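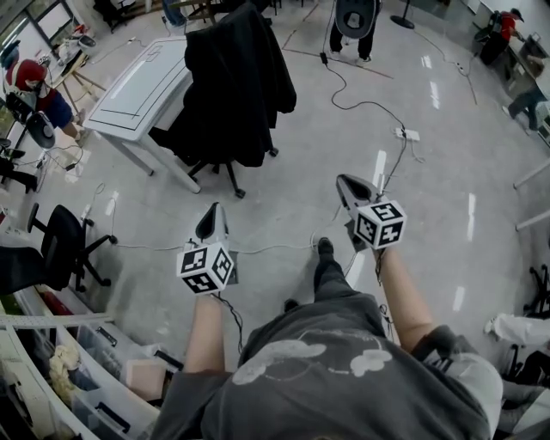
Seok Hand-Held Demonstration Grippers (Pair)
by Dononov

Sold as: set of two, left and right
Availability: in stock, ships from Zemulville

Overview

The Seok pair lets a person teach a manipulation task with their own two arms. You hold one gripper in each hand, you do the task as you would like the robot to do it, and the system records where both grippers were and how much the jaws were open. No robot is necessary during the recording. The arm can stay in its cell and continue with other work, or it can arrive three months later, as happened to several of our customers.

Each gripper carries a marker cube with black-and-white square patterns on its faces. The tracking cameras read these patterns and calculate the position of the hand. We use a cube and not a single flat marker for a practical reason: when the wrist turns, one face goes out of view and another one comes in, so the track is not lost in the middle of a movement.

What is in the set

Left gripper with marker cube
Right gripper with marker cube
Two data and power cables
Two power adapters
Calibration board
Hard carrying case
License for Gralalier recording software, one workstation

Tracking cameras and floor stands are not included. Please see the Accessories page, or ask us if your present cameras are suitable.

Main data

Weight of one gripper, without cable: 400 g
Maximum jaw opening: 155 mm
Cable length: 3 m
Warm-up before calibration: 10 minutes
Connection: USB
Operating temperature: normal indoor conditions

Working with the pair

Calibration is done one time when you install the cameras, and again each time a camera has been moved or pushed. After this, the operator only needs to close both jaws fully, open them fully, and the recording can start. Gralalier shows a green bar for each hand when the tracking is good. If one bar becomes yellow, usually the other arm is covering the cube.

We recommend to lay the cables behind the operator or to the side, and to fix them with tape where people are walking. For tasks with much movement, for example carrying an object from a shelf to a table, please first walk the full path with the grippers in your hands and check that the cable does not pull.

Several pairs can work in the same room. Each pair has its own set of patterns, and the software ignores the patterns which do not belong to it. Please order all pairs together if possible, or tell us the serial numbers you already own, so that we do not send you the same patterns twice.

Shiny floors and strong ceiling lights are normally not a problem. Direct sun on the cube can be. If the marker becomes dirty, clean it with a soft dry cloth. Alcohol will damage the print.

Data and export

Recordings are saved as one file per demonstration, with the pose of both hands, the jaw opening and the time. You can cut the beginning and the end in Gralalier, delete bad attempts and add a task name. Export is possible to CSV and to HDF5. Conversion to the joint movements of your own arm is made on your side. We provide a sample script, but we cannot test it for every robot.

From a customer

"We were using a joystick before, and my operators needed days to learn it. With the grippers they were folding towels on the first morning. The left one felt a bit heavy at the front after lunch, so now we change people more often."
Vangelis Stamatopoulos, laboratory manager

Questions we receive often

Can I buy only one hand?
Yes, the left and the right are also sold separately. The case is then not included.

Is it for left-handed people?
Both grippers have the same trigger and the same force, so it makes no difference.

Can I replace the jaw tips?
Yes, with two screws. After the change you must repeat the open and close step. Drawings for your own tips are available on request.

Does it work without the cable?
No. A battery version is planned, but we do not have a date.

Warranty and contact

The warranty is two years for the grippers and one year for cables and jaw tips. For quotations and for loan sets please write to Morena Donati in our sales office, and mention which robot arm you have and the size of the objects you want to handle.

Page updated Fri 22 October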